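发件人：Vlasta Pešek
收件人：Plunau 住户与热水浴缸用户邮件列表
主题：Re: 分期付款买户外浴缸，合同里的“零利息”怎么理解
时间：21:40

各位邻居好，

谢谢 Patrício 前天的来信。我的中文是成年以后才学的，合同里的词我查了字典才敢写，如果有用得不准确的地方，请大家指正。我先把他的问题引在下面，然后一段一段回答。

Patrício 写道：
> 我和太太看中了 Tunlow 店里的一款五人浴缸，店员说可以分期，没有利息，首付也不高。
> 我想问三件事。第一，“零利息”是不是真的一分钱利息也没有？第二，送货和安装的钱算不算在
> 分期里面？第三，我们的露台是旧的，店员看了照片说“应该没问题”，我可以相信这句话吗？
> 另外，听说列表里有人去年在 Hovis 买过，想知道两家的服务比较起来怎么样。
> 我们希望九月以前决定，因为九月以后店里的活动就结束了。

关于第一个问题。我去年签的合同是在 Hovis 签的，期限是 13 个月，所以我只能说我自己看到的那一份，Tunlow 的合同我没有读过。我的合同第二页写着“年利率为零”，这是真的，我每个月付的钱加起来，等于浴缸的标价。但是在第四页有一个单独的项目，叫做“账户管理费”，每个月 10 欧元。签字的时候我没有注意到它，第一张账单来了我才看见。这笔费用在法律上也许不叫利息，可是对我的钱包来说没有区别。所以我建议 Patrício 向店里要一张完整的付款表，表上要有每一个月的总金额，包括所有的费用，并且请店员在表上签名。

还有一点与此有关。我的合同规定，如果有一次付款晚了，零利率就取消，剩下的全部金额改按普通利率计算。我没有遇到这种情况，但是我的银行有一次因为系统维护，自动转账晚了一天，我非常紧张，打了两次电话才确认没有影响。从那以后，我把转账日期设在到期日的五天以前。

关于第二个问题。在我的情况里，送货算在内，安装不算。所谓“送货”，意思是送到大门口的路边。从路边到花园，需要另外请人，我付了 500 欧元，因为我家旁边的通道很窄，浴缸要竖起来用小车推过去。如果你家的通道宽，应该会便宜一些。请你在签合同以前自己量一量最窄的地方，要把水管、门把手和信箱也算进去。我第一次量的时候忘记了煤气表的箱子，幸好工人来看的时候发现了。

电线也是一个单独的问题。我买的型号需要独立的线路和漏电保护器，店里不负责，要请有执照的电工。电工来了以后说我家的配电箱已经没有空位，结果又多了一笔钱。这笔钱不能分期，必须一次付清，我当时没有准备好。

关于第三个问题，我的意见比较坚定：请不要相信照片。一个装满水的浴缸，再加上里面的人，重量很大，旧露台能不能承受，只有到现场看过的人才能回答。我自己选择了混凝土底座，厚度是 11 厘米，这是施工的人根据我家的土质决定的，不能直接用在别人家里。如果 Patrício 想保留木头露台，最好请结构方面的专业人员写一份书面意见。店员的“应该没问题”如果没有写在纸上，以后出了问题很难证明他说过。

关于两家店的比较，我只有一半的经验。Hovis 的销售很有礼貌，售后比较慢。我的浴缸盖子有一个扣子坏了，我写了三封信，等了很久才收到新的。不过扣子是免费的，寄来的型号也正确。Tunlow 的情况，希望别的邻居补充。
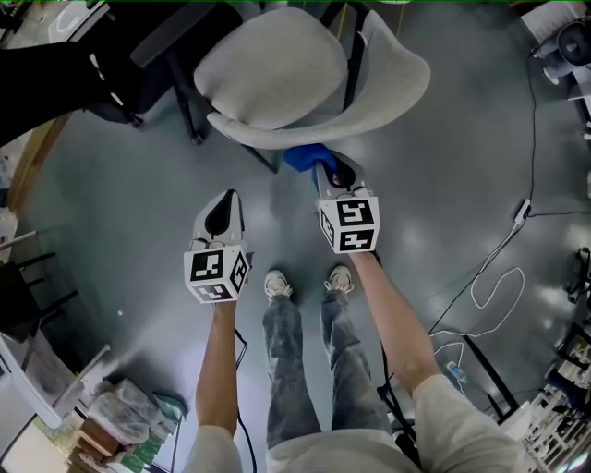 两手各持一个夹持器，右边的抵着椅面前沿的一小块蓝色东西。

再说一件合同以外的事情，就是日常的花费。很多人（包括以前的我）只计算每个月的分期，却忘记了电费、滤芯和水处理的药剂。我现在用一个小本子记录，冬天的电费明显比夏天高，盖子关得严不严影响很大。滤芯我每个星期冲洗一次，每个月用清洗剂泡一个晚上。第一年店里送了一套药剂，用完以后要自己买。如果你们的预算已经很紧，我建议把这些钱先写进计算表里，然后再决定买哪一款。

九月的期限，我也想说一句。去年店里同样告诉我活动马上结束，我很着急，就签了。后来我路过那里，看到门口挂着新的活动，条件跟我的几乎一样。我不能保证今年也是这样，可是我觉得，多用一个星期把合同读完是值得的。

如果 Patrício 愿意，我可以把我的合同复印一份给你看，个人信息我会涂掉。晚上七点以后我一般在家，也欢迎你们过来看一看底座和电线是怎么做的。通道那里请小心，地砖有一块是松的，我还没有修。

还有一个问题想请教大家：有没有人提前还清过分期？我的合同写着“可以提前还款，手续费另行通知”，我写信去问，到现在没有得到具体的数字。如果有人知道，请回复到列表，这样别的邻居也能看到。

祝大家晚安，

Vlasta Pešek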